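# Teaching an arm to take computers apart: an afternoon with the Zundthorpe robotics club

I'd been told to come on a Friday at half past three and to bring my own mug. I managed the first bit. By the time I'd signed in at Zundthorpe College and found the right corridor, the robotics club had already been going for ten minutes and somebody was under a bench looking for a screw.

"Don't move your feet," she said, so I didn't.

She's the team captain this year, in her final year of sixth form, and she's the one who'd agreed to talk to me for the newsletter. She'd asked that I leave names out, partly for the younger ones and partly (I suspect) because she thinks interviews are embarrassing. The only member happy to be named is the robot arm, which is called James. I asked why James. "It was on a sticky label when we unpacked the box. We left it on."

The club is getting ready for the Batach Challenge, a schools competition where teams have to program an arm to do part of a repair or recycling job. You can pick your own job, within reason, and Zundthorpe have picked desktop computers. The plan is for James to help strip old office machines for parts. The college was replacing a lot of its computers anyway, and the club got first refusal on 15 of the old ones.

"People hear 'robot' and they want it to throw things or dance," the captain told me. "We did the throwing one last year. It was fun, but when it was over we had a robot that could throw a beanbag. I wanted us to do something a bit more fiddly."

Fiddly is the word! I had no idea how much goes on inside a computer case until I leaned over one. My own approach to a broken computer is to turn it off and go and have a biscuit, so I asked her to talk me through it as if I were quite slow, and she was very patient with me.

"Memory is the first thing we're teaching it," she said. "There's a little latch at each end of the slot. You push those out and the stick comes up. With your fingers it takes a second. For James, every latch is a separate problem – where is it, what angle do I come in at, how hard do I push, when do I stop pushing."

And the processor? "Not James. We do those by hand, always. The pins in the socket are tiny and if you bend one that's the board finished."

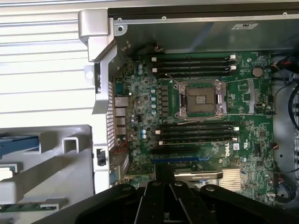 *James's gripper over one of the Dell boards, with the memory slots and processor socket empty.*

The small camera at James's wrist gives the club this view on a laptop at the end of the bench, and I'll admit I got rather absorbed in it. There are two lots of black memory slots, one on either side of the socket, with white latches at the ends. I said the latches must be easy to spot, being white on black. The programmer in charge of vision, who is in Year 12 and had been silent up to then, laughed out loud.

"The latches are white, and so is loads of other stuff," he said. "Stickers are white. The writing's white. For two weeks it was really, really keen on the Dell logo. It kept wanting to unclip it."

They've been training the vision side on their own pictures, 2,414 of them at the last tally, every single one labelled by hand in lunch breaks. He did a big share of those himself and he'd like that on the record, so there you are.

I wondered how often it works. The captain fetched a ring binder, which I hadn't expected – I'd assumed it would all be on a screen somewhere. They write up each attempt on paper because, she said, you think harder about what went wrong if you have to use a pen. In the most recent batch they'd made 72 tries at opening a latch, and James had managed 40.

"Which is rubbish if you're running a factory," she said, "but before half-term it was nearly nothing, so I'm quite pleased."

Most of the misses come from James arriving slightly too low and pressing on the slot itself. The fix they're trying is to stop the gripper just above the board, take another look, and only then go down. It's slower. The two of them had a proper disagreement about this in front of me, because the Batach rules give marks for time, and he'd sooner be quick and miss a few. She'd sooner not explain to the college why there's a dent in something. As far as I could tell it was still unsettled when the kettle went on.

The arm itself is on loan from Privach, an engineering firm out on the bypass, who also send someone in once a month to check it over. The club pays for its own bits and pieces with cake sales. I asked whether any of them wanted to do this for a living. He said yes straight away. She's applied for veterinary science, and told me that a steady hand and not losing your temper should come in useful there too.

The competition is in June, and before that they want James opening both latches on a slot, one after the other, with nobody touching the keyboard. New members are welcome from Year 10 upwards, and you don't need to know any programming. You do need to be all right with labelling photographs, he said, and he wasn't smiling.

They never did find the screw, by the way. If you're in that room, watch your feet.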